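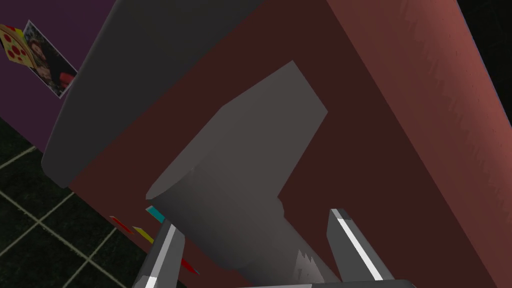 Sim rehearsals before floor changes: what happened to your shift?

Posted 4 Apr 2023

kelpline
We run two-arm handling cells at Atinga. Since July every routine is rehearsed in the Pruvon simulator before it goes to the floor. Cell stoppages are down. My complaint is the job split. There were 30 of us on handling; now 2 people sit upstairs doing rehearsals and the rest of us get the result as a change sheet.

ratchet_9
Same at our site, different software (Jedix). The rehearsal desk was filled from the office. Not one of them had cleared a jam. They pass a grip in the model that no operator would choose, and we find the fault on nights.

dovetail
Disagree. I moved from the line to the desk. 995 rehearsals logged so far, and my back has stopped hurting. Approach angle and finger clearance are easier to judge in the model than leaning over a guard. A typical job has both arms raised under a tall unit, grippers pointing up:

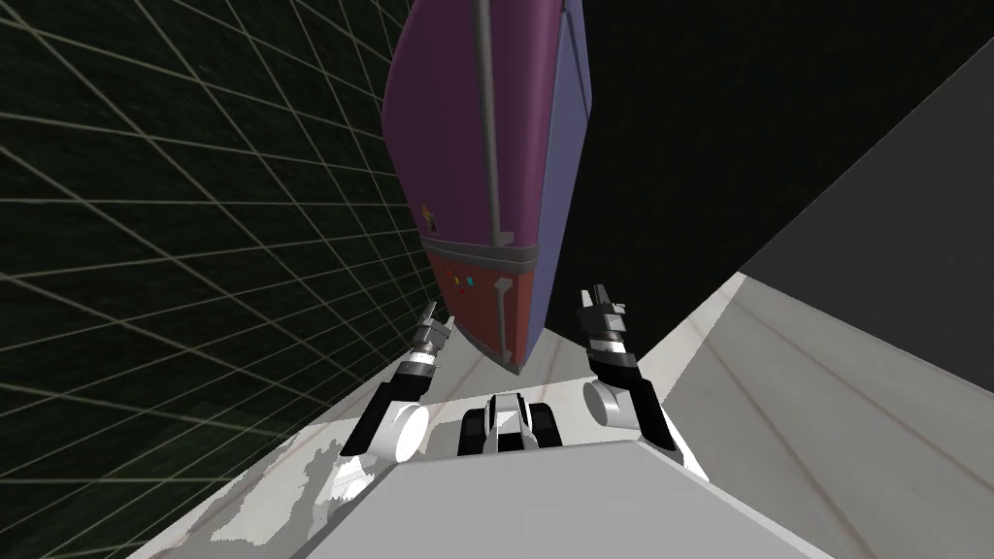 Two-arm approach to the tall unit, simulator view.

ratchet_9
Clearance, fine. Does your model know that a door seal drags when it is cold?

dovetail
No. Friction is one fixed value per material. We ask the floor for that.

kelpline
Who asks? We have had one visit.

mossgate
Lurnevex rotates operators through the desk, around a fortnight each. Pay grade stays the same, which caused a row, but change sheets now carry an operator's initials and get read.

kelpline
Same grade for extra duties would not pass here. I will raise the initials, though.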